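Small Ovens, Short Cords
Counter space, power and the case for the compact toaster oven

By Savvas Tsakiris

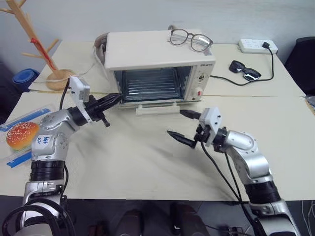 The compact toaster oven is sold as a convenience item and should be judged as a heating appliance. It has a chamber, a door, one or more elements and a control, and most complaints about it can be traced to one of those four parts or to the surface it stands on. This article deals mainly with the last of these, which receives the least attention in the manuals.

Placement comes first. A small oven is light enough to be moved with one hand, and in many households it has no fixed position. It is set on a dining table, a desk or a shelf, wherever there is an outlet. For a cream-white oven on a beige tabletop with a power strip at the side, the questions are always the same: how far the back panel is from the wall, what the cord passes over, and what has been left on the roof.

The roof of the chamber is a single sheet of metal on most small models, with little or no insulation above it. It becomes hot early in the cycle and stays hot after the timer has returned to zero. It is also flat and at a convenient height, and so it collects things. Eyeglasses are a common case. Clear plastic frames soften at temperatures well below those used for toast, and lens coatings can craze before the frame shows any change. Glasses on top of an oven should be moved before the dial is turned. A pair lying on the table beside it is better placed, though a full hand's width from the side panel is a sensible minimum.

We compared three compact models over a month of daily use in a shared workroom kitchen: the Ulura, the Tazi and the Nakik. The bench was supplied by Killell, who make laminate tops and had no part in the choice of ovens.

The Ulura has the simplest controls, a timer and nothing else. Its element has two states, on and off. With the timer set to 10 minutes it browned sliced bread darker at the back than at the front on every run, and turning the rack around halfway through corrected most of the difference. The Tazi adds a thermostat marked to 400 degrees Fahrenheit. Our probe, fixed at the center of the rack, reached that figure after 22 minutes from a cold start, and the reading then rose and fell with the cycling of the element. The Nakik heated faster but had the poorest door, with a visible gap along one side of the glass.

None of the three is suited to work that depends on a steady temperature. All of them are suited to reheating bread, melting cheese and toasting a split hamburger bun. The sesame-topped type needs some care. Seeds on the crown are closest to the upper element and scorch first, so the crown should go in cut side up for the second half of the cycle, or on the lower rack position where there is one.

Rack geometry varies more than the outside dimensions suggest. The usable depth is measured from the back wall to the inner face of the closed door, and it is often less than the depth of a standard quarter sheet pan. Measure the chamber before buying a tray for it.

Power is the other half of the matter. A heating element draws a large current for its size, and most oven makers specify a wall outlet. Where a strip is already in place on the table, its rating plate should be read before anything with an element is plugged in, and the oven should not share the strip with a kettle. Check the plug after the first long run. A warm plug indicates a loose contact.

Excess cord should not be left coiled tightly behind the chamber. The back panel is among the hottest outer surfaces, and a coil holds heat against itself. Lay the slack in a loose curve to one side, clear of the door swing, and keep cables belonging to other equipment from crossing it.

Cleaning is a matter of crumbs. The Ulura and the Tazi have a removable tray below the lower element. The Nakik does not, and has to be tipped over a sink when cold. After the month of use we weighed what came out of each oven. The Nakik gave 37 grams, more than the other two together, most of it from behind the element supports where a brush does not reach.

The door glass can be wiped with a damp cloth and a little dish soap once it has cooled. Avoid scouring pads on the control panel. Printed markings around small dials wear away quickly, and replacement panels are seldom listed as spare parts.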